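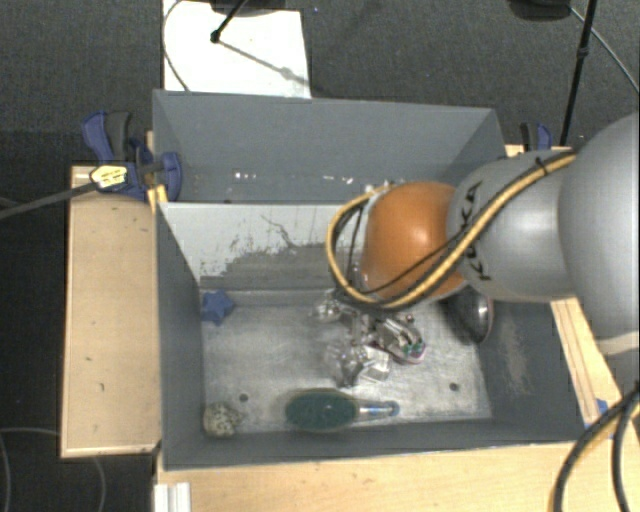
Bin-picking cell with the bin clamped to the table. The orange end effector is fed by cables looped over the arm.

Equipment Reviews / Cells and Fixtures / Set-up and Maintenance

Search this section Enter keyword Go

December
By Raquel Rebelo

Review: the Gakeck bin fixture kit after 54 days of use

The Gakeck kit is supplied as a set of painted panels, fixings and a printed guide to mounting a picking bin within reach of a robot arm. It was assessed at the Eltwood workshop on a cell with a KUKA arm, where mixed small objects are picked from the bin floor. Joana Caldeira was responsible for the installation and Rui Ramalho for the daily checks.

Assembly is straightforward. The guide allows two hours, and the first build was finished within that time. The panels meet squarely, and the sloped front leaves good access for placing objects by hand. Blue bar clamps hold the bin to the wooden table. Clamping allows the bin to be moved without drilling, but it places the full burden of alignment on the operator. The guide says little on this point – a serious omission, as even a small shift of the bin means that its position must be taught again.

During the trial the cell completed 406 picking runs, of which 368 required no attention from staff. Most of the remaining stoppages followed contact between the end effector and a side wall. The clamps were checked each morning and needed tightening on 12 occasions. Users should mark the position of the bin on the table before the first run and compare it with the marks after any contact.

The paint is the weakest part of the kit. The front panel now shows scuffs and dusty smears, and the floor has pale dusty patches. A dry cloth removes loose dust, though the scuffs remain. Gonçalo Matos, who maintains the cell, would prefer a floor that could be lifted out for cleaning. At present the clamps must be released first, and the alignment repeated afterwards.

Cable routing falls outside the kit, but should be settled at the same time. The loop around the end effector needs enough slack for the wrist to turn and must stay clear of the bin walls at the lowest reach. The arm should be moved slowly through its full range, with the bin in place, before normal speed is restored.

The kit is recommended for workshops that change their layout often. Permanent cells would be better served by a bolted fixture. Replacement panels are ordered singly through Cadasska – the front panel for this cell is on order.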